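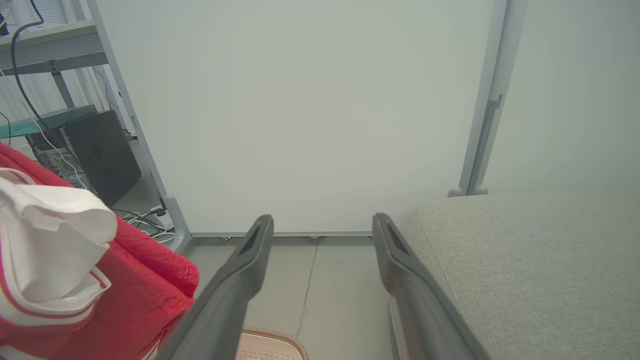
7.4 Gripper does not close, or closes on one side only

Applies to the Amero two-finger gripper with wrist camera. If the fingers stay open after a close command and the panel shows fault 83, follow this section before you call service.

CAUTION: Press the emergency stop before you put a hand between the fingers. The gripper can close without warning when the fault is cleared. In January a technician at our Flurkotwood site had two fingers pinched in this way – he had paused the program, but a pause does not remove the power.

1. Press the emergency stop. Wait until the status lamp is off.

2. Check that the tool cable at the wrist is fully inserted. Turn the locking ring by hand until it stops. Do not use pliers.

3. Look at the groove near the tip of each finger. Remove threads and lint with a soft brush. Cloth fibers are the most frequent cause of this fault when the robot handles towels.

4. Move each finger slowly by hand. Both must move the same distance. If one finger is stiff, stop here and go to section 7.6.

5. Keep cables on the floor out of the path of the arm and the base. Do not continue if a cable is under tension.

6. Release the emergency stop from outside the work area. Open the menu Tool, then Reset, and hold the button for 7 seconds.

7. Start the close test with no object between the fingers. Speed must be set to low.

Note: The wrist camera continues to send a picture also when the gripper has a fault. A good picture does not mean that the tool is ready.

Note: If fault 83 changes to fault 92, the finger position is lost. Repeat the calibration from section 5.

If the fault comes back during the same shift, take the robot out of use and write the fault number in the log. Send the log to Liis Ozoliņš at Salminen. Do not open the gripper housing – the spring inside is under load.

Section revised July 27, 2020, by Rimantas Kuusk.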